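4.3 Geração de cenas para a avaliação em simulação

Esta secção descreve a preparação do conjunto de cenas usado pelo Prunitz para comparar políticas de preensão. Pressupõe que o servidor Turkel está instalado (secção 2) e que o modelo do braço já foi carregado.

1. Abra o perfil de avaliação e selecione o ambiente de cozinha com ilha.

2. Defina a semente inicial. O valor usado nos resultados do anexo B é 297.

3. Em "Objetos", ative a biblioteca Suvarna. O catálogo completo contém 2.582 modelos; os que não têm malha de colisão são ignorados e ficam registados no ficheiro de avisos.

4. Fixe o número de episódios por política em 100.

5. Execute a pré-visualização e confirme a pose inicial do braço antes de lançar o lote.

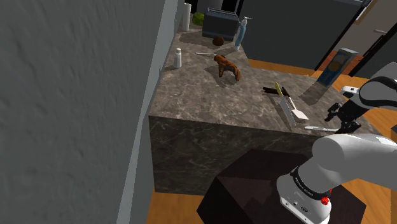 A dispersão dos objetos condiciona a taxa de sucesso mais do que a textura das superfícies, pelo que deve ser verificada cena a cena. O amostrador coloca cada objeto de forma independente e só rejeita as poses em que há interpenetração de malhas. Daí resultam agrupamentos como o das facas e da espátula no lado direito do tampo, com uma das facas mesmo junto à garra. Estas cenas são válidas e não devem ser eliminadas à mão - a política tem de isolar o alvo entre objetos de geometria semelhante. O mesmo se aplica a objetos que ficam fora do tampo, como a caixa de cereais azul para lá da ilha: contam como distratores e nunca são escolhidos como alvo.

Nota: se o alvo for um objeto delgado, reduza o passo de integração por um fator de 2. Com o passo predefinido, o contacto entre os dedos e a malha torna-se instável.

Cuidado: não altere a semente entre políticas. Os lotes com sementes diferentes não são comparáveis e o módulo Cletgate recusa a sua agregação.

6. Lance o lote e aguarde o estado "concluído".

7. Exporte o relatório. As falhas são separadas por fase (aproximação, fecho, elevação).

O protocolo de rejeição de poses foi revisto em maio por Joana Azevedo. Os lotes anteriores à revisão têm de ser gerados de novo a partir do passo 2.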